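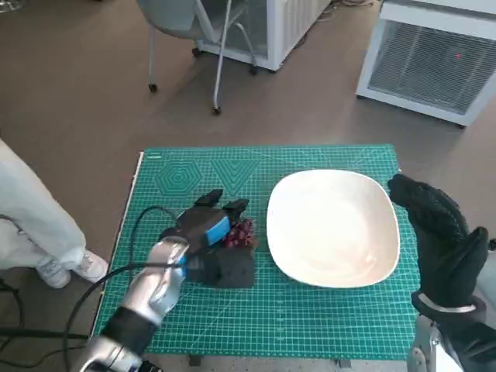

A white plate on a green cutting mat.

Plosteo confirm second album and spring dates

Plosteo will release their second studio album, Himard, in April, the duo's label said in a statement issued at noon. The record runs to 49 minutes and will be available on streaming services, CD and double vinyl. A short run of live dates follows in the same month, starting in the pair's home town of Saltport.

The announcement ends a quiet spell for the act, who have put out no new material since the remix EP that followed their debut. Fans had noticed at the start of the week that the profile pictures on all of the duo's accounts had been replaced with a plain grey square, and that older posts had been archived. The label's statement did not refer to the change. The accounts were restored shortly after the statement went out, with the album sleeve in place of the grey square.

Himard contains 12 tracks. The lead single, 'Haddad', is out now and lasts a little under four minutes. It is built on a slow drum machine pattern and a detuned piano line, with both members sharing the vocal from the second verse onwards. The tempo is lower than on anything from the first album, and there is no chorus in the usual sense – the title is repeated over the closing section instead. The accompanying video is a single take filmed on the Saltport ferry.

According to the label, the songs were recorded in two blocks. The first took place at a rented house outside Saltport, where the basic tracks were put down on an eight-track tape machine. The second was at a commercial studio, where strings and additional percussion were added and the album was mixed. The duo produced the record themselves. Mastering was done separately for the vinyl edition, which divides the running order evenly across four sides.

Lyrics will be printed in full with the physical editions for the first time. The debut came with a blank inner sleeve, and several lines from it are still disputed on the main fan forum. The new booklet also lists the instruments used on each track.

The tour has fewer stops than the last one, and the rooms are larger. Saltport will be a seated show. All other dates are standing, with a seated balcony where the venue has one. The stage line-up will be expanded to include a drummer and a cellist, both of whom play on the album. Support acts are to be announced.

Tickets go on general sale at 10am on the morning after the single's chart week closes. Anyone who orders the album from the official shop before then will be sent a presale code by email, limited to two tickets per order. Codes from the previous tour's mailing list are no longer valid, and the shop advises customers to check that their account address is up to date.

A deluxe version of Himard with demo recordings is listed by one online retailer for later in the year. The label declined to comment on the listing.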